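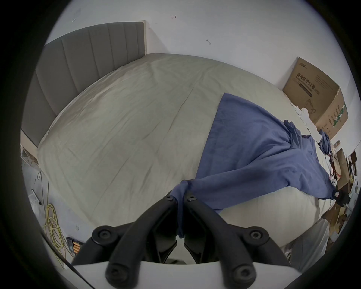

FURNISHED LET: BEDROOM SAFETY AND CONDITION CHECKLIST, WITH COMMENTS

Filed under: Property Inspections / Checklists
Print this page | E-mail this page

Property: Flat 22, Stirnanitz House, Liltbridge
Visit: mid-term, tenant in occupation
Inspected by: Parisa Amini
Checked by: Fereshteh Kermani
Date of visit: June 12, 2024

Key to results: S = satisfactory. A = attention needed, no immediate risk. U = urgent, act before the room is next slept in. N = not inspected.

The bedroom is reported separately from the rest of the flat. Kitchen, bathroom and hallway are covered in the May report and were not looked at again on this visit, except where a circuit or pipe is shared with the bedroom.

1. Smoke and heat detection

1.1 Smoke alarm in hallway outside bedroom, test button. S. Sounded at first press. Heard clearly with the bedroom door shut.

1.2 Alarm in bedroom. N. None fitted and none required by the layout. The landlord has asked about adding a linked unit. No objection.

1.3 Replace-by date on hallway unit. A. Label painted over. The unit should be taken down and the date read from the back. If it cannot be read, replace the unit.

2. Window and ventilation

2.1 Opening restrictor. U. The left-hand restrictor is fitted but the lower screw has pulled out of the frame. The sash opens well past the limit when pushed. Temporary measure agreed with the tenant: window to be kept locked, key on the hook by the door. Refix with a longer screw or move the plate up to sound timber.

2.2 Key to window lock. S. One key, kept in the room.

2.3 Trickle vent. A. Closed and stiff. Freed by hand. The tenant was asked to leave it open overnight.

2.4 Condensation and mould. A. Light spotting to the sealant at the lower corners, no spread to plaster. Clean with a fungicidal wash and look again at the next visit. Moisture reading on the outside wall was normal at all points tried.

2.5 Blind cords. S. Cord is held by a tensioner screwed to the wall. Tensioner pulled by hand, no movement.

3. Electrical

3.1 Sockets, visual. S. No cracks, scorching or loose plates. The double socket behind the headboard was reached by pulling the bed forward. It should not be left out of future visits on the grounds of being awkward.

3.2 Extension leads. A. One four-way lead, fused, lying flat. It had a second lead plugged into it, which was removed with the tenant's agreement. One lead per wall socket, please.

3.3 Chargers and small appliances on bedding. S. None in use on the bed during the visit. General advice sheet left.

3.4 Portable heater. A. Oil-filled type, landlord's inventory number 1073. Plug and flex sound. The appliance test label is out of date. Not to be used until retested. Minimum clearance of 300 mm from bedding and curtains to be marked on the new label, as in the other Stirnanitz House flats.

3.5 Ceiling light. S. Lampholder tight, shade clear of lamp.

4. Bed and bedding

4.1 Frame and slats. S. All slats seated. Centre leg adjusted by half a turn to take up a slight rock.

4.2 Mattress fire label. S. Present and legible at the foot end. Mattress protector is the tenant's own.

4.3 Fitted sheet. S. Pale sheet with faint creasing, nothing that affects condition. Linen is not on the inventory and is noted only so that it is not charged for at check-out.

4.4 Loose items on bed. S. Blue cloth item, crumpled. Tenant's property, no action.

4.5 Clearance from bed to radiator. A. Bedding can touch the radiator on the wall side. Move the bed out by the width of a hand. Done during the visit, but the carpet dents show it has stood against the radiator for a long time and it may well go back.
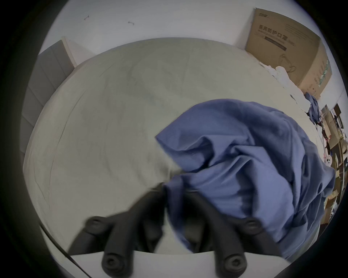 5. Floors and trip hazards

5.1 Carpet, general. S. Worn at the door, backing not exposed.

5.2 Threshold strip. U. Front edge lifted and sharp. Two pins missing. Taped down as a stopgap. The joiner from Shojaei is booked for other work in the block and should be asked to take this in as well.

5.3 Trailing cables. A. Keep cables off the walking route between bed and door. Clips offered, tenant will fit.

5.4 Escape route. S. Door opens fully. Nothing stored behind it.

6. Furniture stability

6.1 Wardrobe. A. Wall strap present but slack. It allows the top to tip forward about 5 cm before it takes the load. Shorten the strap by one hole and recheck.

6.2 Chest of drawers. S. Strapped. Drawer stops working on all drawers.

6.3 Shelf over desk. S. Level checked with the Laser unit from the office kit. Fixings sound. Load is paperbacks and a lamp, well within limits.

7. Heating

7.1 Radiator valve. S. Turns freely through its full range, no weeping at the joint.

7.2 Radiator brackets. S. Firm.

Comments by F. Kermani on checking

Items 2.1 and 5.2 are correctly marked U. I would have put 3.4 at U also, but as the heater has been taken out of the room I accept A.

Item 1.3: please do not write "painted over" and leave it there. The unit takes a minute to twist off. Steps were in the van.

Item 6.1: state which hole the strap was on. The contractor will otherwise guess.

Item 4.3: agreed that linen stays off the inventory. The old form had a line for it and it caused arguments at two check-outs.

Follow-up: restrictor and threshold strip within 5 working days. All A items within 22 working days. Photographs of completed work to be sent to the Liltbridge office with the flat number in the subject line.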